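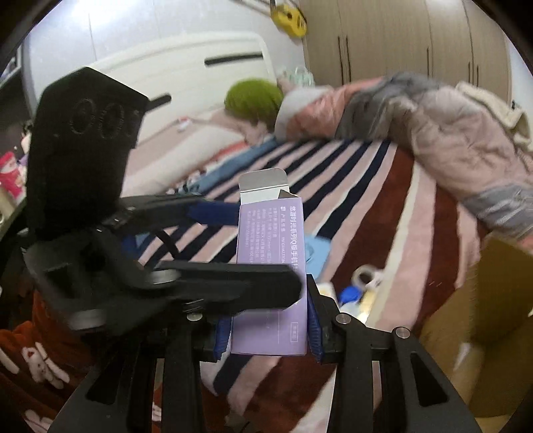 **Handover drops on thin cartons – left grip opens before the right has load**

**kuladmont_bench** wrote:

Two-finger grippers, four-bar linkage, ribbed blue pads. The task is a handover of a small printed carton, the sort a phone charm comes in: right grip takes it low, left grip comes across and takes it by the side, right releases. Then the reverse.

The fault is on the reverse. The left grip releases while the right is still closing, and the carton goes on the floor. 161 handovers logged, 5 drops, all in the same direction. None on heavier objects.

Checked so far:

- pads clean, no glazing
- pivot pins tight on both units
- supply steady at the connector during closing
- same result with the two units swapped left for right

The last one bothers me. If it were a worn linkage it should have followed the hardware.

Controller is the Bulex board, stock firmware. Release is triggered on motor current in the receiving grip, threshold 70 counts. Has anyone seen this?

---

**tbrophy** wrote:

What does the current trace look like on a drop? Raw samples please, the log summary is filtered and will hide it.

Tomás

---

**kuladmont_bench** wrote:

Raw, receiving grip, one of the drops:

```
t(ms) pos cur
0 412 31
20 398 33
40 385 74
60 371 35
80 356 32
100 340 34
```

Position keeps falling after the spike, so the fingers were still moving. The giving grip had its release command at 40 ms.

---

**tbrophy** wrote:

Then there is your fault. One sample over the threshold, no contact. It is friction in the linkage at that position, or a step in the motor command. You are releasing on a single reading. Ask for three in a row and it goes away.

---

**Urko** wrote:

I disagree with that as the whole answer. Three in a row at 20 ms is 60 ms more squeeze on a carton with an open top. An open top has very little stiffness near the mouth. We did this on cosmetics cartons and swapped dropped boxes for crushed ones. The side panels bow in, the pads lose flat contact, and then it slides out anyway, only later and with a crease in it.

Test position as well as current. You know the width of the carton. If the fingers are further open than that width plus a margin, ignore the current completely.

---

**tbrophy** wrote:

That only works if you know the width. On mixed items you don't.

---

**Urko** wrote:

The giving grip knows. It is holding the thing. Read its position before the handover starts and pass it across.

---

**qian_y** wrote:

Careful with that. Width at the giving grip is only the width at the receiving grip if both hold across the same pair of faces. A carton is wide one way and shallow the other. If the second grip comes in at an angle, as it usually does, you may be comparing the wrong dimension. We lost two days to this.

What I would use is velocity. Contact is when current is high *and* the fingers have stopped. In the trace above position drops by 13 to 16 counts every sample, straight through the spike. Nothing has been touched there. You don't need a width, and you don't need to wait for three samples, two will do.

Yichen Qian

---

**jiang_m** wrote:

Agree with Yichen on velocity. One addition: the position reading is taken at the motor. With four bars and a soft pad there is some give between the motor and the object, so on a light carton the motor will carry on for a few counts after the pad has touched. Set the stopped limit too tight and the grip never reports contact and times out. A timeout should leave both grips closed. Please check that it does. On the firmware from February it left the giving grip open.

---

**kuladmont_bench** wrote:

It does leave it open. I have just forced a timeout by closing on nothing and the giving grip let go. So that is a second fault, and probably the more serious of the two. I had been treating the timeout as safe.

---

**tbrophy** wrote:

It is a safety matter if there is ever anything under it heavier than a cardboard box. I would fix that first and do the tuning after. Hold on timeout, and a person clears it by hand.

---

**Urko** wrote:

Clearing by hand has its own problem. Two closed grips on one object, and somebody puts their fingers in between to free it. The linkage bars have an open triangle in them and they close past each other. Cut motor power to both before anyone reaches in. A pause in software is not enough.

---

**tbrophy** wrote:

With no power the grip relaxes and drops the object, so you are back where you started.

---

**Urko** wrote:

It drops a box. I can live with that. I'd want it written on the procedure that the drop is expected, so that people don't try to catch it.

---

**kuladmont_bench** wrote:

7/11/19 – changes made:

1. Release needs current above 70 and position change under 5 counts, both for 2 samples running.
2. Timeout holds both grips closed and raises an alarm.
3. Clearing is done with motor power off at the switch. Sheet on the wall amended to say the object will fall.

Ran the same carton again in the bad direction. No drops yet, but the run is too short to say much. There is slight bowing of the side panel on the reverse pass that wasn't there before, so Urko has a point about stiffness. I may bring the closing speed down for the last part of travel.

---

**jiang_m** wrote:

If you slow the last part, the friction spike will move and may get longer. Log raw again afterwards. And can you post one trace from the good direction? I would like to know why it only fails one way.

---

**kuladmont_bench** wrote:

Will do. My guess is the start position. On the forward pass the receiving grip starts half closed, so it has already gone past the position where the spike is. On the reverse it starts fully open.

---

**qian_y** wrote:

That would also explain why swapping the units made no difference. Check pos 385 on both with nothing in the jaws.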